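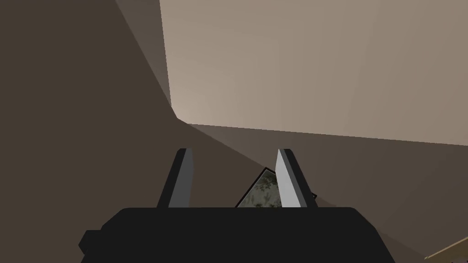 Tópico: regra de "home" entre episódios no simulador, vale a pena?

marulanda_a
Pessoal, preciso de opinião rápida. Estamos fechando o guia de boas práticas do Hulix (cozinha simulada, câmera no punho) e travou na regra 3: todo episódio começa com a garra aberta, dedos sem contato com nada, braço na pose de home. O pessoal do Fladby quer tirar "sem contato" e deixar só "aberta". Eu manteria as duas. Quem tem experiência?

lkasprzak
Mantém. Garra aberta não quer dizer nada se o dedo está encostado na porta do armário. Já peguei log com força residual logo no primeiro passo, aí a política aprende lixo.

espinoza_dev
Discordo em parte. Em simulação o contato inicial é barato de detectar, deixa o verificador rejeitar e pronto. Regra escrita ninguem lê.

lkasprzak
E quem escreve o verificador lê o quê? A regra.

marulanda_a
Colando o rascunho pra não ficar no ar. Podem rasgar.

1. Conferir a vista do punho antes de gravar. Os dois dedos têm que aparecer.

2. Abertura total antes de chegar perto de louça ou objeto pequeno. No exemplo tem a caneca branca e o relógio de pulseira preta junto da mesa, garra aberta e ainda longe dos dois. É essa folga que eu quero no texto.

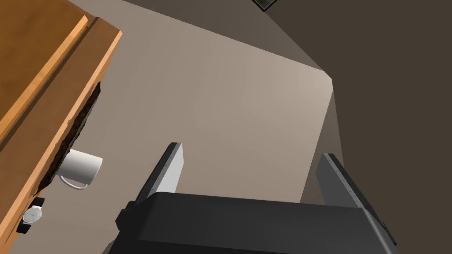

3. Home com garra aberta e sem contato. Três tentativas de reset, depois descarta o episódio.

4. Anotar no log qualquer objeto que não estava na lista da cena.

5. Semente da cena gravada junto com o episódio, sempre.

tq_elorlow
Sobre a 2: "longe" é quanto? No Elorlow a gente pôs 20 cm do centro da garra até o objeto mais próximo e acabou a discussão. Sem número cada operador inventa o seu.

espinoza_dev
20 é muito pra bancada apertada. Metade das nossas cenas nem passa.

tq_elorlow
então a cena está ruim, não a regra

espinoza_dev
A cena é a cozinha do cliente, não sou eu que escolho onde fica a pia. Queria um valor por cena, no arquivo de config, e o guia só obriga a declarar.

marulanda_a
Declarar por cena eu aceito. Vou por como 2b. Agora o caso chato: puxador. Objeto solto você afasta, puxador de armário tá fixo e o braço precisa passar perto. A distância vale pra ele também?

lkasprzak
Não pode valer, senão não abre porta nenhuma. Separa: objeto solto tem folga mínima, mobiliário fixo só tem "sem contato fora da tarefa". Olha este, dedo esquerdo bem do lado do puxador de baixo, garra vazia. Pela regra dos 20 reprova, pela minha depende do sensor de contato, pela imagem eu não assino nem uma coisa nem outra. 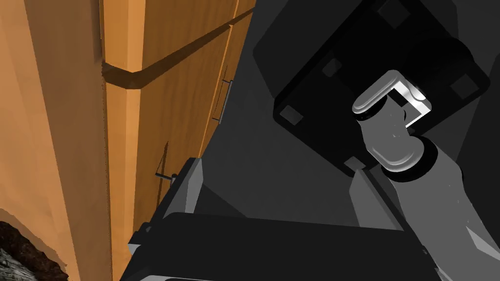

Vista com a garra aberta junto às portas do armário, com os dois puxadores e parte do braço.

espinoza_dev
Concordo com essa separação, olha só. Mas aí tem que listar o que é mobiliário. Cadeira é o quê?

tq_elorlow
solto. próxima

marulanda_a
Rodei o verificador com a separação da Lucinda no lote de abril: 1.453 episódios, 11 reprovados por contato no início. Com a versão do Fladby passavam todos. Pra mim o "sem contato" fica.

espinoza_dev
11 é ruído. Não vou brigar por isso, mas registra que fui contra a redação. Quero o limiar de força escrito, "sem contato" pro simulador depende da margem de colisão.

lkasprzak
Justo. Põe o limiar no anexo, com a versão do motor de física do lado. Mudou versão, revisa.

marulanda_a
Ok, fica assim: 3 mantida, 2b nova, mobiliário em lista à parte, limiar no anexo. Subo o texto até as 18h. Quem quiser mexer na lista de mobiliário manda por aqui mesmo, por mensagem privada eu perco.

tq_elorlow
a 4 continua vaga, o que é "lista da cena"? o arquivo ou o que carregou de fato?

marulanda_a
O que carregou. Vou corrigir.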